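Gradthorpe Blocks
@gradthorpeblocks
Sunday, December 15, 2019

1/ I said I'd have the kitchen table cleared by the time Misia's parents get here for the holidays. Starting a thread so there are witnesses.

2/ Base layer is mail. There is a dentist reminder in here from August. I have since been to the dentist, for unrelated reasons, and it cost me $338.

3/ Under the mail, the jigsaw. 79 pieces in and all of them sky. Back in the box, goodbye, we gave it a fair run.

4/ Letay Araya has texted to ask if I've "reached the wood yet." She means the blocks. Everyone who has eaten here since summer has had a block next to their plate and some of them have been rude about it.

5/ For new people: I bought a sack of secondhand wooden blocks at the Dirken flea market for 10 bucks. It was going to be a gift for my nephew. My nephew is 19 now. I don't know what I thought was happening.
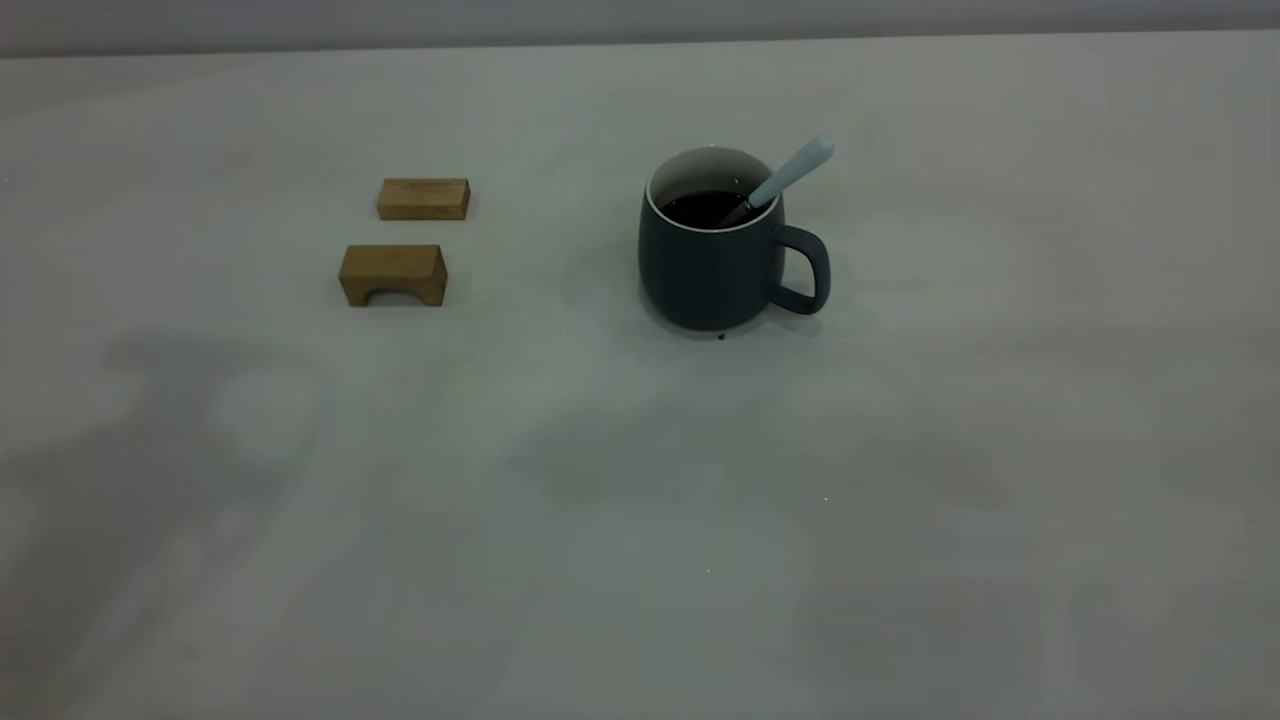 6/ Anyway, the arch is the good one. You can put it at the end of anything and it becomes architecture. A plain bar is just a bar until it has an arch near it, and then you're standing there at 11 at night deciding whether it's a wall or a road.

7/ Baltazar Magaña says road. Baltazar also says a gray mug doesn't count as a building. I have him down as a no on the cooling tower, then.

8/ The mug is the one I drink out of every day, so the town loses its power plant each morning and gets it back when I do the dishes. Some days that's a long outage.

9/ Misia came through, looked at the table, and asked where the blocks are going to live. I said the sack. She said the sack has been holding potatoes for a month. This was news to me and explains the potatoes.

10/ Ochoa (cat, no respect for zoning) is shut in the bedroom until this is over – he takes the small pieces first and then denies everything.

11/ Update: most of the town is in a shoebox. The arch is going on the windowsill over the sink. Misia's mother will ask what it is and I'm going to say bridge and keep walking.

12/ Found another dentist reminder.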